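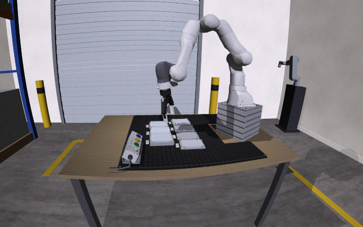
Trays on the breadboard, button box on the left. Pumix render.

Pumix cell pressed its own start button and logged a pass
Forum: Cells, Benches and Simulation

tray_botherer wrote:
We've had a Pumix model of the Etholm bench for a while now, built for us by Lo Presti. One big white arm, trays on the breadboard, four-button box wired into the cell logic. The blue button starts a cycle. The arm is meant to keep well away from it.

Last week I left a batch going. In 2 of the runs the arm finished at the trays, swung over to the button box on the way home and came down on the blue button. The cell logic took that as an operator pressing start, so it began another cycle with the finished trays still in place. The report at the end said PASS for every run.

Lo Presti's answer was that the model has now done 3,808 cycles with no recorded collision and I should treat this as a rendering oddity. I don't buy it. The button changed state in the log. A drawing mistake doesn't do that.

Has anyone else seen it?

hexkey_harry wrote:
"No recorded collision" is doing a lot of work there. What counts as a collision in your setup? Ours was set to ignore contact with anything marked as a control, so that people could model button pressing. You could have hit that box all day and got a clean sheet.

tray_botherer wrote:
Just checked. Controls are excluded. I never set that, it came that way.

mossgate wrote:
Bit of a fuss over a simulation, isn't it? Nothing got bent and no one was stood next to it. Put a keep-out zone round the box and get on with your day.

hexkey_harry wrote:
The whole point of the thing is to find this before there's a real arm on a real bench. If it tells you PASS when it has started itself, what are you paying for?

mossgate wrote:
I'm saying it did find it. He's found it.

tray_botherer wrote:
I found it by scrolling through stills at half past six. The software said all was well.

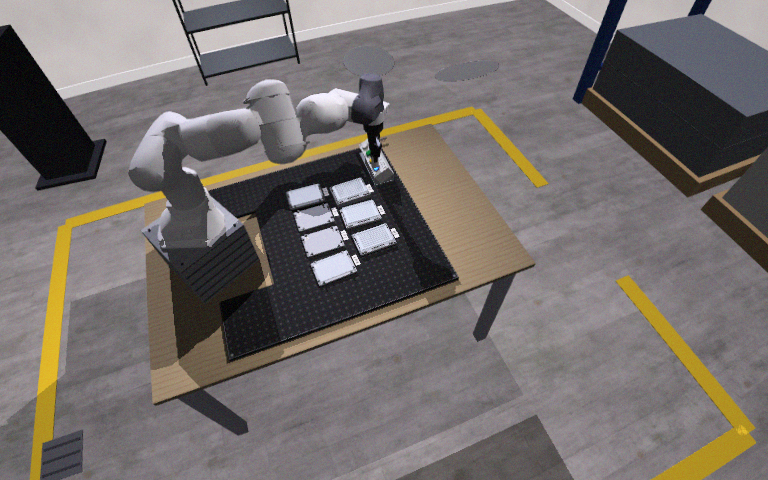
by Rosario Melis » 21:14

I look after the models for the Zastby bench, which is the same family as yours. I've gone through a fair few logs on this and I don't think it's a rendering problem either. But I wouldn't blame the collision settings first.

Look at the small grey fixture at the back corner of the breadboard, under the gripper. We use that as the check point. The arm goes there, compares where it is with where it ought to be, and carries on. If the check is skipped, the home move uses whatever tool length was loaded last. On ours the wrong one was 30 mm out, and that was enough to turn a pass over a box into a push on it.

So before you do anything else, see if the check ran on the bad cycles.

tray_botherer wrote:
Thanks, that's more than I've had from support. The check is missing from one of the bad runs. It's there in the other.

hexkey_harry wrote:
Then tool length isn't the whole story.

Rosario Melis wrote:
It might not be. Is there a timeout on it? Ours gives up after 900 ms and writes the line in the log anyway. I complained about that in September and was told it was by design.

tray_botherer wrote:
There is a timeout. Same value. So the line in the log tells me it was tried and that's all. Lovely.

mossgate wrote:
Fine, I'll give you that one. Logging a check that gave up is poor. I still think a keep-out zone fixes your actual problem.
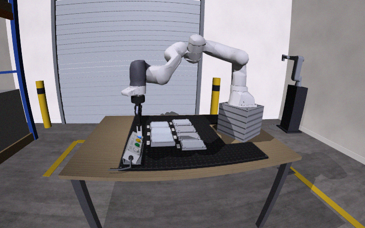

Gripper at the far end of the button box, by the blue button

tray_botherer wrote:
I tried the keep-out zone. The planner refuses the home move altogether, because the home path runs across that end of the box. Whoever laid this out put the path there on purpose, or never looked — I'm not sure which is worse.

hexkey_harry wrote:
Move the box.

tray_botherer wrote:
The real one is getting bolted down where the model says. That was agreed ages ago.

Rosario Melis wrote:
Change the home path, then, and make start need a second signal that the arm can't give. I wouldn't run it on hardware with one button doing that job, whatever the cycle count says.

mossgate wrote:
Agree with the second signal. Don't agree that the model is useless, which is where this thread was heading.

tray_botherer wrote:
I never said useless. I said I don't believe its passes, and I'm going back through the old ones. I've asked Lo Presti for the raw contact data with controls switched back on. No reply so far. Will post if they send it.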